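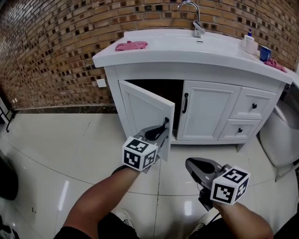

Do you need a special cleaner to get old DVDs playing again? Plain water and a soft lint-free cloth will do for most of them.

I've tried the kits. The last one came in a box marked 90 per cent effective, with no word on what had been tested, and my copy of Windach still froze in the chase. Wiping it from the middle straight out to the edge cleared the fingerprints. Never go round in circles, whatever the leaflet says.

Toothpaste is the other favourite. Meinir Mostyn swears by it for light scratches and got Dotbridge to play through twice. Mine came up duller than before, so I'd keep it for films you can replace cheaply – and skip it altogether on Blu-rays.

Banana skins, furniture polish, a night in the freezer: no.

Check the label side too. If you can see light through pinholes, the silver layer has gone and no amount of rubbing brings it back. I lost both discs of Treludance that way.

Store them upright in their cases, away from the radiator.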